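Running a Siege Night in Your Forum Roleplay

Sieges are my favorite thing to run, full stop! A whole forum of writers piling into one thread, the gates of Gelholm shaking, somebody's bard doing something brave and stupid on the battlements. They can also fall apart fast, so here is how I set one up. I've used this for two sieges now, and the second one ran to 1381 posts.

Before you start

Pick what the attackers want. "To get in" is too thin. At Gelholm, the river clans wanted their drowned queen's bones back, and the temple had them under the altar. Once players found that out (thank you, Afia Abugri, for having your thief go poking around the crypt in the middle of an assault) half of them started arguing for handing the bones over, and the thread got so much better.

Next, give the defenders a number that can go down. Ours was grain. The city of Gelholm started with 700 sacks, and I posted the new total at the top of every round. People who never cared about supplies in their lives were suddenly writing tense little scenes in bakeries.

Drawing the map

Keep it simple. You need a wall, a gate, something worth protecting behind it, and one bad spot where trouble can get through. Name every part, because players will write toward a place that has a name. Likby Gate got more love than any character I made.
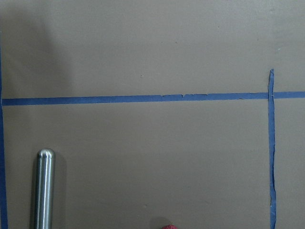 Zones are what keep a crowded battle readable. I split the city into big plain rectangles and ask each writer to put their zone at the top of the post: Wall, Market, Temple, River Stairs. If you ever play a battle out in person, blue painter's tape on a flat surface does the job nicely, and it doesn't have to be perfectly level or cleanly torn for everyone to understand where the Market ends. A character can move one zone per round. Anyone who wants to go farther has to write what it costs them.

Running the rounds

1. Open with a short post from the attackers' side. Four or five sentences is plenty.
2. Give everyone three days to reply once. One post each, any length.
3. Read it all, then write what changed. Use at least one detail from every player. Yes, every one!
4. Update the grain and the zones.
5. Go again.

If two players want the same moment, say both of them are swinging at the clan chief, message them and let them write it together. Petro Hutsuliak and Ea Skov did this for the duel on the River Stairs and came back with 598 words that I still reread.

Ending it

Decide your ending conditions early and tell people what they are. Mine were: the grain runs out, the Temple falls, or the bones leave the city. Leave a quiet round afterward for burials, looting and awkward conversations. My players at Gelholm wanted a second quiet round, and I gave it to them.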